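Tesov Building Tenants Board
Forum > Common Areas > Elevator notice, again

9 posts

stairwell_b wrote:
23 Jan 2024

Opening a new thread on the elevator notice since the old one turned into an argument about bicycles.

For anyone who enters through the garage and has been spared: there is a sheet of paper on the elevator doors. It is on the middle of the door, which strikes me as a bold place for paper on a thing that moves. I have complained about this before and was told it was temporary. It was temporary in the way my kitchen shelf is temporary.

My questions for the group. Who put it up, does it still apply, and can whoever replaces it use a type size meant for adults?

marmalade_10 wrote:

Wasn't me. I assumed it was Skerkex, because they service the elevator and they love a sheet of paper. When they did the door sensor in my last building we had a notice before, a notice during and a notice thanking us for reading the notices.

ninthfloorish wrote:

Skerkex uses letterhead. I've got a drawer of it. I think ours came from the management office, who discovered tape over the holidays and have been unstoppable.

Also, I read it. Standing there, with groceries. By the time I got to the end of the second line the doors had opened and I had to get in, so I can tell you it begins politely.

stairwell_b wrote:

Great, so we've established tone.

pudding_club wrote:

Minority opinion: leave it alone. People in this building ignore email. They ignored the email about the water shutoff and then eight of them stood in the lobby in bathrobes asking what happened to the water. You know where they do look? At the elevator doors, while they wait. Best billboard we have.

old_radiator wrote:

Agree with pudding_club about the location, disagree about the tape. Cheap colored tape on brushed steel leaves a gum behind, and then somebody goes at the gum with a scouring pad, against the grain, and you have a cloudy patch for the life of the door. I worked in a hotel where this happened. Replacement panel was quoted at a figure that made the manager sit down.

If we must stick things to the doors, use the low-tack painter's stuff and change it every couple of weeks. If there's gum already, warm water and dish soap first, then a little rubbing alcohol on a soft cloth, along the grain. Try it down in a corner before you get confident.

marmalade_10 wrote:

Or, and hear me out, a frame. There's a white wall panel right beside the elevator doing nothing for a living. Saha Office Supply on the corner has the snap-open kind, letter size. I bought one for work and paid under ten dollars. Screw it to the wall at eye level and the paper stays flat and the doors stay clean.

ninthfloorish wrote:

Eye level for whom? The last thing we hung at "eye level" was the fire map, and I've been reading it with my head back like I'm at the dentist.

I don't hate the frame. But I'd bet real money that within a month there's a frame on the wall AND a sheet on the door telling us to look at the frame.

stairwell_b wrote:

As for the tape: Four pieces, all red. Two of them are up top, one on the right side and one at the lower middle, so whoever did it had a system and then abandoned it. There's also a small clear plastic thing hanging underneath, which I'd forgotten about entirely.
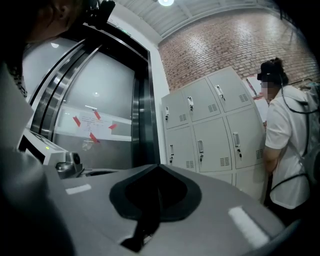 So I'm coming around to the frame, with conditions. One sheet at a time. A date on it, so we know when to stop believing it. Big letters. And the person who hangs it takes down the old one the same day and deals with whatever the tape leaves, per the soap instructions above. I'll pay for the frame if it ends this thread. I'm not paying for a panel.

What I would like from the office is a plain answer on whether the current notice is still in force. I've emailed. I got an automatic reply thanking me for my patience, which was presumptuous.

Bicycles go in the other thread.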